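Teleop notes on the Niltar cell, blanket folding. The follower arms mirror a pair of leaders, and I log both wrist views plus the fixed one.
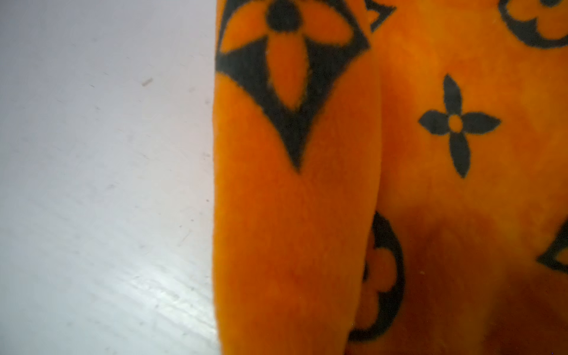
Latency sits at 20 ms. Katene drops frames above 50 Hz, so I stay under it.

- Start pose: both grippers near the blanket.
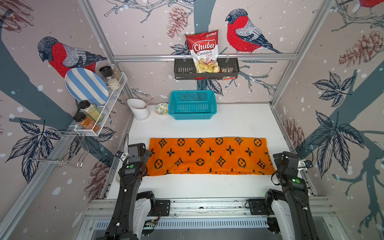
- Slow down before each grasp - fleece slips.

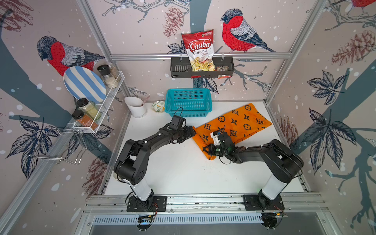
*Right gripper on a fold, left one hovering.*

The set is nearly 2640 episodes, trimmed in Fluvport. My labels are still coarse. Stacked ridges like these get one tag, "gathered", and I want 3. 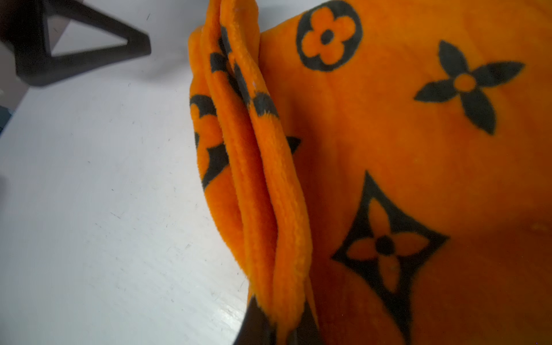 Next is the grasp label. I mark it by hand from the wrist view, where the printed motifs break up over the folded layers and give me an edge to go by.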